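Small-batch assembly and home chores: are we there yet?
Forum: Automation and Motion > General Discussion
60 replies - showing selected page

tarn_ridge
Posted in June
Splitting this off from the Skivberg pricing thread because it was drifting. The claim over there was that two cheap arms on a rail can now take over light bench work in a small shop: kitting, putting small plastic parts together, sorting returns. Somebody then extended it to dishes and laundry at home. I think the first claim is half right and the second is wrong for at least the next several years, but I would like numbers from people who run this stuff.

My own background is fixturing. We build nests and clamps for a shop that ships small molded assemblies. Every job that has gone well with a robot went well because the part arrived in the same pose each time. Take the nest away and the cycle time falls apart.

grommet_farm
Agree on the nest. The interesting thing about two arms is that the second arm is the nest. One holds, one presents. You lose the fixture cost and you pay for it in calibration, since the error of both arms now stacks up at the point of contact.

For reference, the kind of task I mean is a small part brought up between two grippers over an open floor, nothing clamped down: 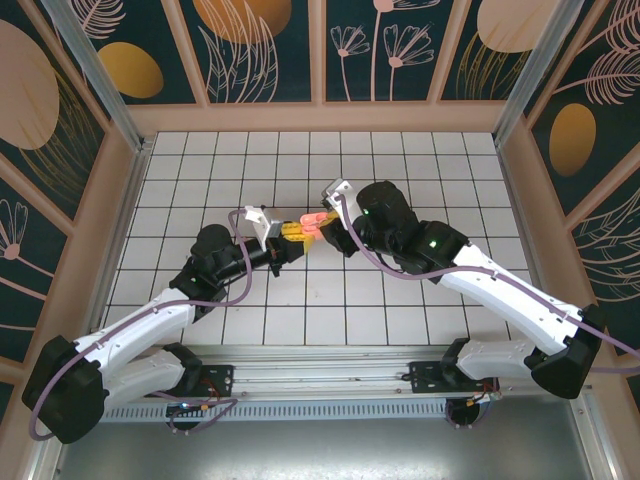

halfnut
Stacked error is the smaller problem, in my opinion. Compliance is the bigger one. If both arms are stiff and you are off by a fraction of a millimeter, the force spikes and something slips in the fingers. If both are soft, you can't push a snug part home. A person solves this with fingertips and never thinks about it. Most low-cost arms are estimating force from motor current through a gearbox, and that signal is poor at exactly the loads you care about.

tarn_ridge
What does that do to your failure rate? That was the question I was trying to ask in the other thread.

halfnut
On the Wemalon cell we ran 1854 attempts of a two-part press fit over a long stretch of night shifts. With a fresh calibration it was fine. After a few days without one, we were clearing jams often enough that the operator stopped walking away from it. I don't have a clean percentage because we changed finger pads partway through and I won't pretend the two halves are comparable.

oxbow_9
That is a maintenance complaint and I don't think it answers the question in the title. Learned policies with a camera in the loop correct for drift as they go. The arm doesn't need to know where it is to the last digit if it can see where the part is relative to the fingers. I have watched a Gusura demo do a handover and insertion with the base bumped between runs.

halfnut
Was the cover off the numbers or only off the robot? Demos are selected. I would want to see the runs where it was bumped and did not recover.

oxbow_9
They published the failures along with the rest. Recovery from a bad grasp was the weak spot, I will give you that. It tended to squeeze harder instead of letting go and starting over. Insertion itself was good.

grommet_farm
Vision in the loop has its own limit here, which is that the fingers cover the mating faces at the moment you need to see them. A wrist camera helps on approach and then goes blind for the last bit of travel. A fixed camera sees the backs of the grippers. You end up needing touch anyway, so we are back to halfnut's point.

pell_street
Reading this as someone who runs a five-person shop and does not write code. What I need to know is what happens at 4 a.m. If a part drops, does the thing stop, or does it keep going through the motions with empty fingers? We trialed a Kariuki unit and it did the second. Nine trays of air before anyone looked.

tarn_ridge
That should be caught with a gripper width check. If the fingers close past the part dimension, fault out. It is a few lines. If your integrator did not put it in, ask for it before you talk about anything more advanced.

pell_street
I asked. It was quoted as an option.

grommet_farm
Coming back to bench work, since the household side keeps getting the attention. 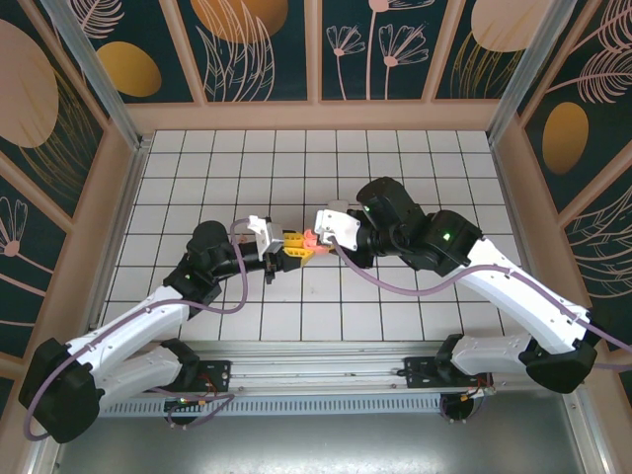 Cable routing is the item I would put at the top of any acceptance checklist, above payload and above repeatability on the data sheet. A wrist cable with too much slack drags, catches, and adds a load that changes with pose; one with too little gets pulled at the connector until it goes intermittent. Look at the right arm, where the purple cable sags down over the tiles before it joins the upper link. That would bother me in a shop with loose parts on the work surface. I would clip it along the link, leave a service loop at each joint, and then run the full range by hand before powering up.

oxbow_9
Slack at the wrist is deliberate on a lot of builds. You want the joint to turn freely and you accept the loop. On a clear floor it costs nothing.

grommet_farm
On a clear floor, agreed. My floors are not clear.

halfnut
Same here. I lost most of a shift once to a connector that only opened up at one elbow angle. It looked exactly like a control fault.

tarn_ridge
So for the shop case I am hearing: usable for repeat work on rigid parts, with a width check, a calibration schedule and somebody within earshot. Any objections?

oxbow_9
I object to "somebody within earshot." One operator to 5 cells is realistic now if the parts are forgiving.

pell_street
One operator to one cell is an operator with an expensive hobby. At five I would look at it again.

vent_stack
On the home side, every item in this thread gets worse. No rail, no fixed base, no known part list, and soft goods on top of it. Rigid plastic keeps its shape when you pick it up. A wet dish towel has no pose worth storing. I would take a machine that could empty the top rack of a dishwasher and put the cups in the correct cabinet, and I have not seen one do it in a kitchen it was not trained in.

oxbow_9
Cups are close. Towels I concede.

vent_stack
Close by whose count? A drop rate that is acceptable on molded parts is not acceptable on glass over a tile floor. In a shop the reject goes in a bin.

tarn_ridge
I will start a separate thread for the width check, with the logic written out so pell_street can hand it to the integrator. If anyone has logged data on calibration drift for arms sharing one rail, post it there with the interval and the finger material. Please leave the pricing argument in the Skivberg thread.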